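Zemstead Robotics Teaching Group
Home | Course | Notes | Readings | Labs | Contact
Print this page | E-mail this page

Notes for Session 4: Learning to grasp from hand-held demonstrations

Instructor: Kimie Morikawa
Lab sections: Tarek Saber
Last changed 21/07/2018

Last session we covered teleoperation, where the person drives the arm and the arm does the grasping. The trouble with it is speed. A new operator in the Koyama lab needs most of a morning to get comfortable, and even a good one works much slower than a bare hand. Today we look at the other common way of getting demonstrations. The person holds the gripper directly, a camera rides on it, and no arm is present while the data is recorded. The arm comes in only when the learned policy is run.

What gets recorded

For each demonstration we keep three streams: the video from the gripper camera, the opening of the jaws, and the pose of the gripper over time. The pose is recovered afterward from the video and the motion sensor. If recovery fails, the demonstration is dropped. Do not try to patch the gap by hand. Students did this in January and the policies they trained had a jerk in the same spot every run.

The object set

Most early grasping work used blocks, cups and cans. These keep their shape, so a grasp can be described by one position and one angle. The Joltham set is jewelry and small accessories, and a lot of it does not keep its shape. A bead string takes a new outline every time it is put down. A bangle is rigid but low, so the fingers have to come in close to the surface. Chains catch on each other.

Recording is done in ordinary rooms on soft, patterned surfaces. Stripes and wrinkles make it harder to separate a thin object from what it lies on, and we want that difficulty in the training data. 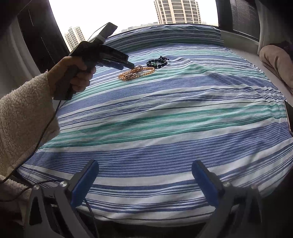
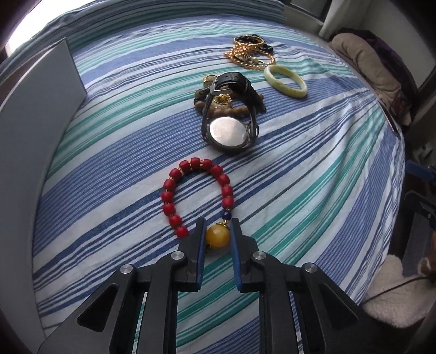 The approach to a bead string

A demonstrator picking up a string has to choose a point on it. Two people given the same string will often choose different points, and both choices are fine. This matters for the method. If the policy is trained to predict one action by averaging over what people did, it aims between the two points, and on an open loop that can be empty cloth. Read section 2 of the Ferameo report for the worked case. We handle it by having the policy sample a whole short sequence of motions at once and then stick with it before sampling again.

Result to know for the discussion

Saber trained two policies on the same 100 demonstrations. One averaged, one sampled. On rigid items there was little to separate them. On strings and loops the averaging policy often closed on nothing, and the sampling policy mostly got hold of a bead or two and lifted. Its failures were of another kind: it picked up the string it wanted plus a second one lying against it. We do not have a good fix for that yet.

Things to watch when you record

Start each demonstration with the jaws open. Keep the object in view during the approach. Move at a steady pace, and pause briefly before closing. Keep the cable clear of the objects. Change the layout after every 10 demonstrations, including which way the strings are lying.

Homework

Record one set with Saber in the lab section. Write a page on where your grasp points fell on the strings and whether your partner's fell in the same places. Bring the page to Session 5.

Print this page | E-mail this page
Comments (2) | Shares (4)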